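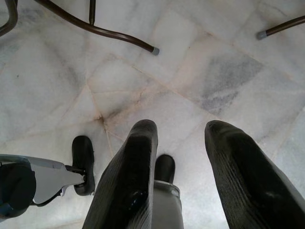
How long should you let a sourdough starter go between feedings if you keep it in the fridge?

A week is what I aim for, and mine has gone two without any sulking. Past that I give it a couple of feedings on the counter before I ask it to raise a loaf.

I got that question three times after my last bread post, so I figured I'd just ramble on a bit (sorry in advance, you know how I get once the oven's warm!)

My starter came from a bakery called Kjærgaard, down the hill from our old apartment. I bought rye there every week, and one day I finally worked up the nerve to ask for a spoonful. They gave me a whole jam jar of it and wouldn't take a cent.

That was in May, and my first loaves were bricks. Dear, well-meant bricks. I was using cold water straight from the tap in a chilly kitchen and going by the clock, when the dough plainly wasn't ready.

What I do now: 344 grams of water, a bit warmer than my hand, and a big scoop of starter that's domed on top. Flour is the Usto bread flour with a handful of their rye mixed in. Salt goes in after a half hour's rest.

Then I leave it be until it jiggles. Last night that took more than 19 hours, fridge time included, and it was the prettiest crumb I've had all summer.

If you only have whole wheat, go ahead and use it! Add a splash more water and expect a shorter loaf. Lovely with soup.

Next time, the seeded one. I still owe a few of you that recipe.

© September 3, 2014 · Contact · Back to top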